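Rules for handheld gripper sessions when the items are thin and the tubs are shiny?
Posted in Home & Hobby Robotics > Good practice
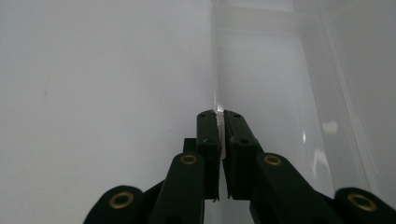
What we do now, and what I'd like to know

Hello all! I help run a small group in Trekitmont that records demonstrations with handheld grippers, and we're having a brilliant time with it. We started in June with big easy things (sponges, mugs, balls of wool) and we've now moved on to thin stuff: paper, card, bits of flexible plastic. It is so much harder and so much more fun.

The trouble is that our rules were written for mugs. They fit on one side of A4 and they say things like "close fully, lift, pause, release", which is no help at all when you're pinching a thin white edge with a pale wall and glossy plastic behind it. Everyone in the group has made up their own way. Some come straight down, some slide in from the side, and one person squeezes so hard that I worry for the linkages.

So I'm after a proper set of house rules before we do the next batch, which is 700 demonstrations. In particular:

Should there be a rule on backgrounds? White on white looks awful to me, but maybe that's the point.
How often should the pads and pivots be checked?
What do you do with the failed goes? Keep or bin?

Any written standard you use yourselves would be very welcome, even a scruffy one.
Posted by marrowfat_jen

Sipho Mkhize
Oh, thin items, my favourite! We wrote our rules up for the Bresa workshop last winter and have changed them twice, so take them as a work in progress.

Background first. Please don't ban white on white. Real cupboards and real tubs are pale and shiny, and a robot that has only ever practised on a nice dark mat will be lost in them. What we do have is a rule about balance: each item gets recorded against at least three different backgrounds, and the person recording writes down which one before they start, never after. Glare is allowed. Glare sitting right on top of the item for the whole recording is not, so move the lamp or turn the tub a bit and go again.

For the grip itself, our wording is: "Approach slowly, stop, close until the item is held, stop again, then move." Those two stops made a huge difference to how well we could mark up the recordings later. We also ask people to take hold near the middle of the pads where they can, and not with the last bit at the tips. With paper you sometimes have no choice, and then it goes in the notes.

Squeezing: make it a rule that you stop closing once the item is held. Extra force tells the robot nothing useful and wears things out.

Checks: look over the pad screws and give every pivot a wiggle at the start of each session, then again after every 62 recordings. Why 62? It was how many fitted in our first morning and it stuck. Pick your own number, but do write one down. If a pad has shifted, set it right and start a new batch number so the two lots never get mixed.

And keep your failed goes! Label them "dropped", "missed" or "two picked up" and put them in their own folder. We had 176 of them by spring and they taught us more about our habits than the good ones did.

user_cirillofan
bin the failures imo, takes up space. also wipe the pads, greasy fingers ruin everything. we use the Cirillo checklist and its fine

Tansy & Co
Lovely thread, and I agree with nearly all of what Sipho says (sorry, cirillofan, I'm a keeper too, though you're dead right about wiping the pads!).

I'd add a few from the Ravodholm makers' group, where we've been at it a while:

Nobody records for more than 8 minutes without putting the gripper down. Tired wrists make wobbly demonstrations, and you don't notice your own wobble.

Free hand stays out of it. If you must steady the tub, fix it to the table before you begin. I've seen whole batches thrown out over a helpful thumb.

Check your tub for anything private. Letters and old envelopes are very tempting when you need thin things, and they've got addresses on them. Blank stock only, and somebody else looks it over first.

One rule sheet, one version number, pinned up where you work. When you change a rule, change the number and put it in the notes for that session. It sounds fussy for a hobby group but it saves so much arguing, and new people settle in far faster when they can read what's expected.

Do come back and share what you end up with. I'd love to pinch the wording for our paper sessions!

marrowfat_jen
This is wonderful, thank you! Two stops, three backgrounds and the break rule are going straight in, and I'm getting some proper labels for the failed goes. Will post our sheet once the group has had a go at it.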